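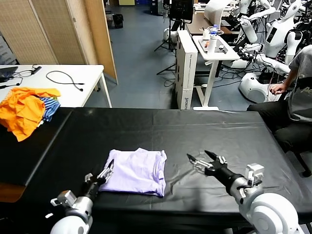
Figure 3. Bimanual folding setup, head camera view. Both arms carry two-fingered grippers; a folded T-shirt lies on the covered table.

4.2 Gripper comparison

We compared two fingertip sets, Plisetti and Lonel, on the same pair of arms with the controller unchanged. The Plisetti tips are narrow and stiff; the Lonel tips have a wider pad and give slightly under load. The table was covered in black plastic sheet (Figure 3), which gives good contrast with light garments but produces reflections that the depth filter has to reject.

Each set was run on 22 garments, for 619 grasp attempts in total. An attempt counted as a success if a single layer was held through the lift. Double-layer grasps were logged separately — they made up most of the errors with the Lonel tips, mainly at hems. The Plisetti tips more often missed the fabric altogether when the approach angle was shallow.

Closing force was fixed for all runs. Margaritis and Zacharopoulos tuned force per garment on the Fava data, and their success rates should not be compared directly with ours. The grasp point model was trained on 3,561 labeled views and was not retrained between tip sets.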